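Zenside Community Help
Workshops and making > Small robots and arms

Do we need written rules for a small robot arm on a bench, and what should be in them?

Posted by benchend

We have one white six-joint arm on a table in a shared workroom. It has a two-finger gripper and it does simple pick and place jobs, nothing heavy. I came to it from the woodworking side, where every machine has a card on the wall saying what you can and can't do. The arm has nothing. People have been shown how to use it by whoever used it before them, and the habits have drifted.

Some of what I see worries me and some of it is just untidy. Speeds get left wherever the last person set them. Programs are saved under names like "test new 2". The emergency stop is sometimes on the table and sometimes hanging down behind it on its lead. I have also seen someone reach in to straighten a part while a program was paused, and I don't know if that is fine or not.

The supplier, Nerkico, sent a thick manual and a declaration with a lot of standard numbers in it. I have read the safety chapter twice. It keeps saying that the person who puts the arm to use must carry out a risk assessment, and I take it that means us. The arm was sold as "collaborative" and several members believe this means no rules are needed.

So, three things. Is there a standard we are supposed to be following? What would a sensible one-page set of rules look like? And does "paused" count as stopped?

We are in the UK, if that matters. No fence, no light curtain, and I would like to keep it that way if possible as the room is used for other things.

Reply from Redby_maint

I look after a few arms at work and have written this sort of page more than once, so this is long.

Standards first. The ones people point to are ISO 10218, in two parts, and ISO/TS 15066. Part 1 of 10218 is for the maker of the robot. Part 2 is for the whole installation, which means the arm with its gripper, the table, the parts and the people. The TS is about people and robots sharing a space. You buy them and they aren't cheap, so see if a library near you has access before you spend money. ISO 12100 covers how to do a risk assessment in general and is easier to read than the others.

If employees use the arm, the employer has duties under PUWER (the work equipment regulations). If it is all members and no employees, ask your insurer what they expect and get the reply in writing. I can't tell you where you stand legally and I would be wary of anyone on a forum who says they can.

On "collaborative". The word describes a way of using the arm and it can't be decided from the arm alone. An arm with good force limits that is holding a knife is a knife on a moving stick. Take the whole job, with the gripper and the part in it, and assess that. If the gripper changes or the part changes, look at it again. A soft, rounded part is a different case from a sheet of steel with a burr on it.

Paused is not stopped. A paused program has somewhere it still wants to go, and anyone at the screen can press play while your hand is in there. Our rule is that nobody reaches into the working area unless the arm is in a protective or emergency stop and the person reaching in is the one who put it there. For repairs or changing the gripper, the power goes off and is locked off.

Now the layout, which gets less attention than it should. Look at one station in the middle of a job and ask what is on the table that doesn't belong to the job, where the cables go, and what the arm could meet if it went the wrong way.
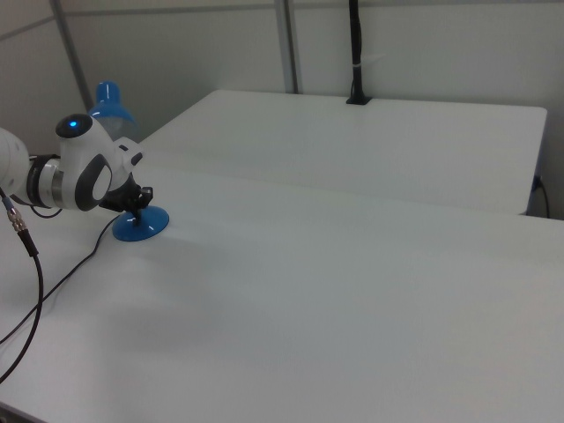 Redby Maintenance and Automation Team

The gripper has hold of the dark stem on top of a blue disc, and most of the white table to the right has been left bare. Keep it like that. The bare area is where the arm can move without meeting anything, and it is also where you would notice straight away that somebody had put a mug down.

Cables want more thought. A thin black one runs out from near the gripper, loops under the wrist and goes away across the tabletop, and a thicker one hangs at the left side. A loop near a wrist has to have enough slack for the full turn of the joint and not enough to catch on a part or a corner. The only way to find out is to move the joint slowly from end to end by hand or at low speed and watch the cable the whole way. Do this whenever anybody has touched the cable or the gripper. Where a lead lies on the tabletop, decide where it should lie and mark it with tape, or clip it to the edge. Otherwise it moves a little every week until it is in the way.

Then anything standing up. The blue bottle-like thing at the back, behind the arm, and the tall black pole on the rear table would both go on my layout drawing. If an item stays, it gets a marked place and the program is checked against it. If it has no place on the drawing it leaves the table before the arm moves. We don't argue about whether an object is likely to be hit. It is either on the drawing or it is put away.

There is a small blue light on top of the joint as well. Lights are useful, but find out from the manual exactly what each colour means on your model and write it on the card, as makers differ. Never treat a light as proof that it is safe to reach in.

For the page itself, this is close to what we have on the wall. Change it to suit.

Before you start
Only people on the signed list may run the arm.
Check that the emergency stop is at its marked place on the front of the table and that you can reach it from where you will stand.
Press it once and confirm that the arm stops and won't move until it is reset.
Clear the table of everything that isn't on the layout drawing.
Look over the gripper, its fixings and both ends of every cable.

Setting up and teaching
Use reduced speed. Ours is capped at 25 per cent until the program has been run right through twice with nothing gone wrong.
One person holds the pendant and that person says when the arm is going to move.
Keep your hands off the part and out of the gap between gripper and table.
Save the program with the date, your initials and the name of the part.

Running
Someone on the list stays in the room.
Long hair tied back, lanyards off, sleeves done up.
No reaching in unless you have stopped the arm yourself.
If it stops on its own, write down the message before you clear it.

Finishing
Open the gripper only when the part is resting on something.
Send the arm to its parked position and power it down.
Put speed back to the default.
Fill in the log, even if nothing happened.

That last line matters to us. We went through the log in June and found 19 entries for the same protective stop, all on one move, all cleared without a word to anyone. The cause was a cable pulling tight on the last bit of a wrist turn. It took a few minutes to put right.

One more point, on grippers. Find out what yours does when the power goes. Some hold on and some let go. Try it with a light part close to the table and write the result on the card.

Reply from antunes_bench

Agree with most of that but it is a lot for a shared room where people turn up for an hour. A page that long won't get read. We use the arm at Antunes for training and we cut ours to the following, on a card the size of a postcard, fixed by the screen:

Stop button within reach.
Table clear.
Slow first.
Don't reach in.
Write it down.

The long version is in a folder and you sign to say you have read it before you go on the list. That has worked better for us than one sheet trying to do both jobs.

Also put a line of tape on the floor at full reach plus a bit. You don't need a fence to have a boundary. Measure with the gripper fitted and holding the longest part. We added 400 mm on top and it takes up less room than you would think. I'm not saying 400 is right for yours, that has to come from your own assessment and from how fast the arm is going.

I would not use the 25 per cent figure without thinking either. A percentage of what? On some arms the slider scales the program speed, so 25 per cent of a very fast move is still fairly quick. Set a real limit in the safety settings in mm per second and put a password on it.

Reply from plug_and_go

If it's a cobot it stops when it touches you so you're fine. We've never had rules and never had a problem.

Comment from Redby_maint

To the reply just before this – it stops when it measures a force over the limit it has been set to. Whether that is fine depends on the limit, the speed, the shape of the gripper and which part of you it meets. Being trapped between the gripper and the table is the case to look at first. Please don't go by "never had a problem".

antunes_bench is right about the percentage. Ours is on top of a fixed limit in the safety settings and I should have said so.

Comment from benchend

Thanks, this is what I was after. I've started with the short card and the tape, and I'm using the long list as a draft for the folder. The stop button now has a bracket on the front edge of the table. I have asked the insurer the question as suggested and will add what they say when I have it.

Does anybody have a layout drawing they'd be willing to share? A rough one would do – I'm not sure how much detail to put on it.

Comment from antunes_bench

Ours is drawn by hand. Table outline, base of the arm, a circle for the reach, a box for each thing allowed to stay, and a line for each cable. Date in the corner. If you can check it against the table in under a minute it has enough detail.

Last edited November 10, 2022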